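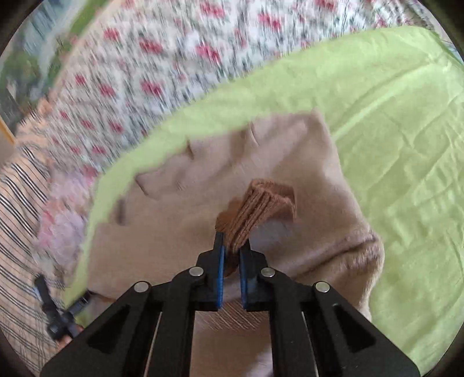 Why does a knitted fabric stretch more than a woven one made from the same yarn?
The yarn in a knit lies in loops, and a loop can change shape before the yarn itself has to lengthen. In a plain weave the yarns run nearly straight, so a pull along either yarn direction loads the fibers almost at once.

TEXTILE STRUCTURES, UNIT 4
Knits and Wovens: Geometry, Extension and Recovery
Esville evening program

4.1 Terms

Wale: a vertical column of loops.
Course: a horizontal row of loops.
Stitch density: wales per unit width multiplied by courses per unit length.
Loop length: the length of yarn in one complete loop. Most properties of a plain knit follow from this value and the yarn thickness.
Warp: the lengthwise yarns of a woven fabric.
Weft: the crosswise yarns.
Crimp: the waviness of a yarn in a woven fabric, caused by passing over and under the other set.

4.2 Extension in wovens

Loading a woven strip along the warp produces extension in two stages. The first is crimp removal: the warp straightens and the weft becomes more crimped. The force is low. The second is yarn extension, where the slope of the curve rises sharply. The change between the two is gradual in real samples and should not be drawn as a corner.

At 45 degrees to the warp the behavior is different. The yarns rotate at the crossings and the fabric shears. Bias extension is much larger than extension on the straight grain, and the strip narrows. Garments cut on the bias are hung before hemming for this reason.

4.3 Extension in plain knits

Pulled across the width, a plain knit extends more than it does along the length. Yarn moves from the legs of the loop into the head and foot, and the loop becomes wide and short. Pulled along the length, the loop becomes tall and narrow until neighboring legs touch (jamming). After jamming, further extension comes from the yarn.

Rib structures alternate face and back wales. At rest the back wales fold behind the face wales, so a rib has extra width available before the loops deform at all. Purl structures behave in a similar way along the length.

4.4 Recovery

Extension and recovery are separate properties. A loose cotton knit extends easily and recovers poorly, as friction at the contact points holds the loops in their new shape. Wool recovers better due to fiber crimp. Washing and tumbling supply enough movement to overcome the friction, and the fabric goes back toward its relaxed state. Three states are used in this course:

Dry relaxed: laid flat without tension after removal from the machine.
Wet relaxed: soaked, drained and dried flat.
Fully relaxed: washed and tumble dried until the dimensions stop changing.

Always state which one applies. Numbers from different states cannot be compared.

4.5 Worked calculation

A swatch in the dry relaxed state has 13 wales per inch and 20 courses per inch.

Stitch density = 13 x 20 = 260 loops per square inch

Suppose the loop length is 0.25 inch.

Yarn per square inch = 260 x 0.25 = 65 inches

Common error: using the yarn length for a full course in place of the loop length. Divide the course length by the number of wales first.

4.6 Problems

1. A swatch measures 135 mm across the wales before washing and 126 mm after. Give the shrinkage as a percentage of the original width.
2. Sketch the load-extension curve for a plain weave on the straight grain and at 45 degrees. Use one set of axes.
3. A rib and a plain knit have equal loop length and equal yarn. State which is narrower at rest and explain in terms of 4.3.
4. A knit curls toward the back at its side edges. Which structure in 4.3 reduces this, and why?

Problems 1 and 3 are to be handed in. Show units.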